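Wrapping Small Things: What I Learned About Paper, Ribbon and My Own Patience
Project report, Introduction to Packaging
Supervisor: Leena Riihimäki

Why I picked this

I wrap presents badly. Everyone in my family knows it, and my grandmother once asked if mine had been in the mail (it had not). So when we got the list of topics for the packaging course, I skipped the corrugated board and the shrink film and asked if I could do gift wrap. Leena said yes, as long as I stuck to small packages and kept notes on every single one. That turned out to be a lot of notes!

My question was pretty simple: which way of wrapping a small, awkward thing holds together best when it gets handled a lot? By awkward I mean anything without flat sides. Socks, a jar of jam, a bag of candy, that kind of stuff.

Materials

I used two papers. Grolletti is the heavier one, with a matte back, and it creases like a dream. Kitulura is thin and shiny and tears if you look at it wrong, but it bends around corners that Grolletti just refuses to go around. For ribbon I had a roll of Nagano curling ribbon, 300 feet, and I still have most of it left. Tape was whatever was in the drawer.

I did all the work on my desk in August with the fan off, after learning the hard way what a fan does to cut paper.

What I did

I wrapped each object three ways: the normal box fold, a pouch with the top pinched together, and a cone. The pouch was my favorite from the start, so I tried hard to be fair to the other two. Then every package went into a tote bag with two library books and came along to campus and back. At home I wrote down any tears, open seams and ribbon that had come off.

The box fold did fine on the jam jar lid end and terribly everywhere else. You get these fat lumps of paper where the round part meets the fold, and the tape lifts right off them. With Grolletti it was worse, since the paper wants to spring back flat.

The cone looked great for candy. It also opened from the bottom on the very first trip, and I was picking caramels out of my bag for the rest of the week.

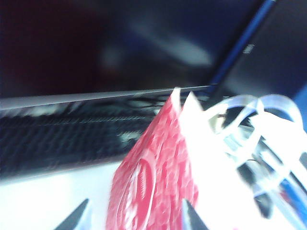
The pouch was the one that surprised my roommate, who had bet on the box fold. Crumpled paper hides mistakes, and a new wrinkle from the tote bag just looks like one more wrinkle. Kitulura works better for it than Grolletti because you can gather it tight at the neck. I tore 2 of them by pulling too hard on the ribbon, and after that I put a bit of tape under the gathered part first. None of the taped ones tore.

Curling the ribbon took me an entire evening to figure out. Slow and steady with the scissor blade gives loose, lazy loops, and a quick pull gives tight springs. Long curls look lovely but they snag on everything, book corners especially, so I cut mine down to 8 inches and they survived a lot better.

What I would change

More objects, for one. I'd also like a third paper in the middle, and Skelidon makes one that sounds right, but the store was out of it. And the tote bag test depends a lot on how I walk that day, so somebody should probably come up with a better one. Leena suggested a cardboard box shaken by hand for a set time, and I'd start there.

My grandmother's birthday present is going in a pouch.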